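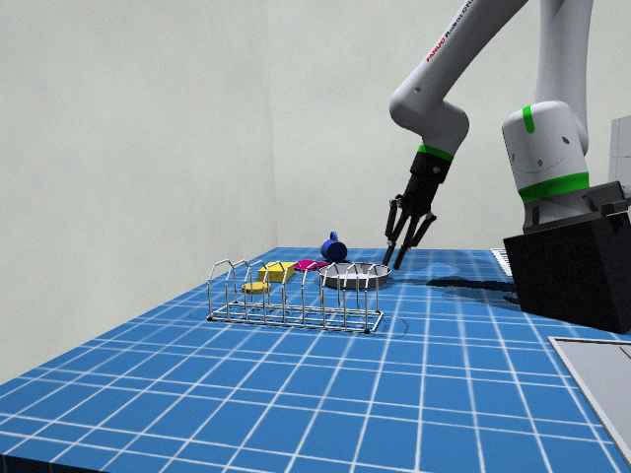

*Simulación de la celda: brazo FANUC con pinza de dos dedos, escurridor de alambre y bandeja metálica.*

**Incidencia 216 — Planificación de equipamiento, celda de manipulación**
**Centro:** Zamudio
**Solicitante:** Rizwan Marwat
**Prioridad:** 2
**Estado:** pendiente de respuesta del proveedor

### Descripción

El presupuesto remitido por Flernar para la celda de manipulación de menaje no coincide con la configuración simulada. La oferta contempla una pinza de ventosa, mientras que el modelo validado por este departamento emplea una pinza de dos dedos. Se solicita no tramitar el pedido hasta que se aclare la discrepancia.

### Actuaciones

**09:10** — Se coteja la oferta con la simulación. El brazo es correcto. La pinza y el cableado de muñeca figuran con referencias de otra configuración.

**09:45** — Se consulta a Wuvach, responsable de la integración. Confirma que la ventosa no es admisible para las piezas de alambre ni para los textiles, e indica que la sustitución afecta también a la partida de puesta en marcha.

**11:30** — Se detecta una segunda omisión: la oferta no incluye la mesa de trabajo. En la simulación, la base del robot se apoya sobre el mismo tablero que las piezas, por lo que el proveedor deberá certificar la rigidez del conjunto o presupuestar una bancada independiente.

**12:20** — Se remite a Flernar solicitud de oferta corregida, con copia a Compras.

### Impacto presupuestario

La partida aprobada en febrero no prevé bancada. En caso de resultar necesaria, el importe se imputará a la reserva de instalación, previa autorización de la dirección del centro. El mantenimiento contratado con Brodix, con una duración de 3 años, no sufre modificación.

### Pendiente

- Oferta corregida de Flernar, con pinza y mesa desglosadas.
- Plano de anclaje de la base.
- Plazo de entrega de los dedos de repuesto (2 juegos).
- Conformidad escrita de Wuvach sobre la puesta en marcha.

La incidencia permanecerá abierta hasta la recepción de la documentación indicada.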